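小零件分拣 工作台记录
十二月,周六,下午

又把蓝盘的事拿出来试了一遍。上次Akua Sowah说,零件混着放在打孔金属盘里,找起来太慢,换成带格子的塑料盘就好了。我当时不太信,现在还是不太信,不过既然格子盘已经买了,总得用一用再下结论。

问题在哪儿,先写清楚。我们这批银色小金属件长得太像。短圆柱的、像螺母的、端面带一道槽的,混在一起的时候,拿起来看一眼才知道是哪种。Elias Sleiman认为分格以后一眼就能认出来。我认为分格只解决"放在哪儿",不解决"是哪种"。放错格的零件比混在一起的零件更麻烦,人会相信格子,不会再看第二眼。

还有金属盘本身。Appiah那边送来的时候说打孔盘适合清洗后沥水,这我同意。可是拿它当分拣的来料盘,浅是够浅,伸手方便,底面却会反光,零件也是银色的,端面朝上的时候亮成一片。建议以后来料盘里垫一张深色的布。Kwabena说垫布会勾住零件的棱,那就换一种不起毛的,先试了再说。

台面的摆法没有大改:蓝盘在左,金属盘在右,两只盘几乎挨着。黄胶带的框还留在台面上,盘子并没有按框摆,这一点我有保留。既然贴了框,要么照着放,要么撕掉重贴。框和盘各管各的,换个人来摆就又是另一个样子。

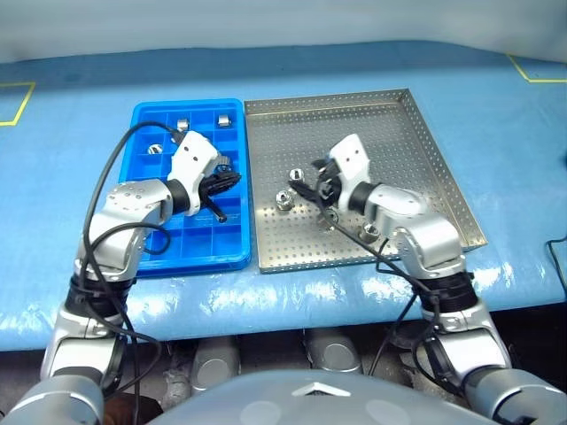 一、格子盘的用法

1. 格子暂时不写标签。Štěpánka Malý想现在就贴,我反对。分类标准还没定,贴了也要撕,撕完留一层胶。

2. 同一类放同一排,先从远端那排放起。理由不算充分:近端容易被袖子碰到。谁有更好的排法请写在下面。

3. 带槽的件,槽朝上放。外表有棱纹的件单独占一格,不要和光面的挤在一起。

4. 拿不准的件不进格子,留在金属盘里等人看。宁可剩着。

二、我不认同的几点

Elikem Tetteh在讨论里说格子盘"能省一半时间"。这个数从哪儿来的?没有计时,没有对照,前后两次的零件也不一样多。我不是说它一定不省时间,我是说目前什么也没有证明。要比就好好比:同样30件,同一个人,混放和分格各做3遍,把放错的件数也记上。只记时间不记错误,等于没记。

另外,格子的大小是固定的。小圆柱放进去空得很,稍宽的那种螺母状件放进去行不行、好不好取,要看手指伸不伸得下。厂家(Clesisel)的说明只写"适用于小型零件",这话说了跟没说一样。

三、台布

蓝台布靠近人的这一侧还是皱的,而且亮。反光落在盘子下沿附近,看久了眼睛累。有人提议把灯调暗,我觉得先把布拉平,用夹子固定住,再谈灯的事。一次改两样,最后不知道是哪样起的作用。

四、待办

找一块不反光的垫布,裁成金属盘底的大小。(我)
定分类标准,先按外形,不按用途。(Akua,Štěpánka)
准备30件对照用的零件,装袋,袋上写清楚,不要再和日常的混。(Kwabena)
黄胶带框:照框放还是重贴,下次碰面定。(所有人)
计时表格,加一栏"放错"。(Elikem,既然数是他说的)

补一句:Štěpánka看完以上的内容,说我对一只塑料盘要求太多。也许吧。可上个月那袋混进去的零件,就是从一只"肯定没问题"的盘子里出来的,后来2个人挑了一个下午。对照没做完之前,金属盘不要收走,两只都留在台上。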